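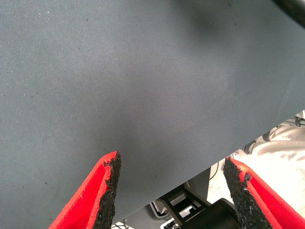 Grey cloth, twill side. Lint showing.

February, workshop book, started 9.40

Carrying on from Ginevra's page. The reconstruction block for the Marinho film is now four scenes, down from six. The two kitchen scenes are out because we only had one witness for them and her two interviews don't match on who was in the room. Nayeli wants to keep the audio from both and run it over the river footage. Fine by me. I've left them in the bin called KITCHEN HOLD, please don't delete it.

What is left:

Boarding house, arrival
Boarding house, the search
Ferry office
Tandby hearing

The hearing is the only one with a transcript. It runs to 113 pages and we are using parts of 14 of them. I've been through and marked each line the actors speak with its page number in the margin of the script. Two lines in the old draft weren't in the transcript at all. One was a paraphrase from a newspaper and the other I think came from me, in an early outline, and got carried over. Both struck out. If anyone finds another, mark it in red and tell me before it gets recorded.

Read-through last night at Skendton with the four actors. Notes:

The clerk is being played too unkindly. The transcript has him asking the same question several times, but he also offers her a chair and stops for water. Asked for the water to go back in.

Ferry office runs long. Timed it twice and it was over six minutes both times. Nayeli would cut the whole opening up to where the ledger comes out. I'd keep the bit about the weather since the brother brings it up in his interview and it would let us cut between the two. Left open.

Nobody was happy with the search. We have the daughter's account, which is what she was told as a child, and then a police note of three lines. Tried it as a straight scene and it looked like television drama, which we said at the start we didn't want. Tried it again with the actors holding their scripts and reading, sitting down. Much better. Ginevra thinks we should do all four that way. I'm not sure the arrival would stand it.

11.15

Phone call with Plorkent about the hall. They will let us have it for 800 for the block, lights included, but not the upstairs gallery. So no high angle for the hearing. Drawn a new floor plan, pinned by the door. Table moves to the long wall and the witness faces the windows. We'll need to cover those after three or the light will change between takes.

Sound: the hall is very live. Clapped in it and got a long ring off the back wall. Options are to hang cloth behind the camera side or to close-mic everyone and accept the room. I'd like to hear the room a bit. Test both before deciding, and record a minute of nothing in each set-up. We forgot that on the boarding house test and Ginevra had to build it out of gaps between lines.

2.30

Watched the assembly through to the end of reel two, with Nayeli.

The first reconstruction comes in too early. We've only met the daughter for a few minutes and haven't been told why there is no film or photograph of any of it. Moved it to after the archive visit. Plays better, but the archive visit now feels slow. Trim the corridor.

The caption "based on the recollections of" is wrong for the hearing. That one should say it's taken from the record. Two different captions then, same type size. Ginevra to do them.

Need to decide if the daughter is shown the scenes. Nayeli says yes, on camera, and keep whatever she says. I say yes but show her first without the camera and ask. We talked about this for a long time. Agreed to do it my way for the search and Nayeli's way for the hearing, subject to the daughter saying yes to either. I'll ring her.

Music: nothing under any reconstruction. Took out the piano I'd laid under the arrival as a guide.

To do

Send marked script to all four actors
Ring daughter
Confirm hall with Plorkent in writing
Lint roller
Find the second half of the ferry ledger scans, they're not on the Tandby drive
Check the spelling of the clerk's surname, it's two ways in the transcript

5.50

Ledger scans found, misfiled under Skendton. Pages 30 onwards are very faint. Will try them with the contrast up tomorrow.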